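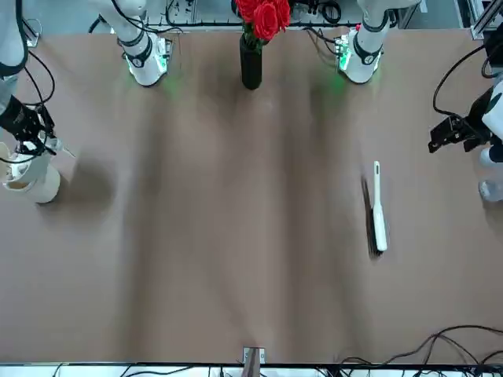

Trirnovel Two-Arm Teaching Station

The Trirnovel is a complete tabletop setup for showing robots how to do things with two hands. You get two white arms on a shared table, a black two-finger gripper on each, a fixed camera looking at the work area, and recording software that keeps everything lined up in time. Bolt it down, load a task, and start teaching!

We built it at Latoscombe for people who want to spend their day on the task and not on the wiring. The arms stand side by side along the far edge, so both can reach toward the near side of the table, and the space between them stays open for whatever you want to work with. A cup, a brush, a vase of red roses – ordinary household things make wonderful teaching material, and they bring up questions that a stack of test blocks never will. Which hand should pick up the brush? Should it pass to the other gripper before it goes near the cup? You get to decide, and the robot records how you did it.

Two ways to teach

Hand guiding. Press the release button on the wrist and the arm goes light. Move it where you want it, squeeze the paddle to close the gripper, and carry on. Hand guiding is great for slow, careful motions and for setting start positions. You'll probably use it one arm at a time, though plenty of people get comfortable moving both.

Remote control. Sit down at the Bozkurt leader set, a pair of small handheld arms with the same joint layout as the big ones. Whatever you do with the leader, the station follows. Your own hands and arms stay out of the camera view, so the recording has only the robot and the objects in it. Most of our customers use this for nearly all of their recording (and it is a lot of fun, so expect a line at the desk).

You can switch between the two in the middle of a session. The software marks which method was used for each stretch, so you can sort them out later or train on both together.

What gets recorded

Joint positions, gripper opening and motor effort from both arms are saved 100 times a second, with camera images matched to the same clock. Each demonstration is stored as its own episode with a task name, the operator's initials and a keep/discard flag. Fumbled a grasp? Tap the left pedal to throw the episode out and start over. The right pedal ends a good one and moves both arms back to their waiting position.

Melahat Altıntaş, who runs our demonstration lab, recorded 118 brush episodes while we were tuning the pedals. Her advice to new operators is to move at the speed you would use if you were explaining the job to a child, and to put the objects down somewhere a little different every time. Left, right, handle toward you, handle away. Variety early on saves a lot of re-recording.

Good to know before you set up

The base lights glow green when an arm is powered and ready to follow. Wait for green on both sides before you pick up the leader set. If only one arm is ready, the software will still let you record a one-arm task.

Cables run outside the arms and need slack. Move each arm through its full reach by hand before the first session and check that nothing pulls tight. The clips in the box fit the table frame.

Side lighting throws long shadows across the table. The camera copes well with them, but if you plan to teach in the same room at different times of day, record some episodes in each kind of light.

In the box

2 arms with table mounts
2 two-finger grippers, fitted and calibrated
Bozkurt leader set with desk stand
Fixed camera and mounting post
Foot pedals, left and right
Cable kit and frame clips
Software license for one station, with updates

The table is sold separately. Any flat, stiff top on a metal frame will do, and the mounting template shows where to drill.

Add-ons

Soft fingertip pads. Slip over the standard fingers for cups, fruit and anything smooth.

Prustham wrist cameras. One for each arm, synced with the main camera. Very helpful for small handles and thin stems.

Second leader desk. Lets two operators take turns without readjusting the seat and stand.

Ordering

Order number 971. Stations are calibrated as a pair before shipping, so please tell us if you are replacing a single arm on an older setup and we'll match it to the one you have. The current price list is valid through December 31, 2025. Remote setup help is included with every station, and we love hearing what you plan to teach yours – send us your task list with the order and we'll suggest a starting layout.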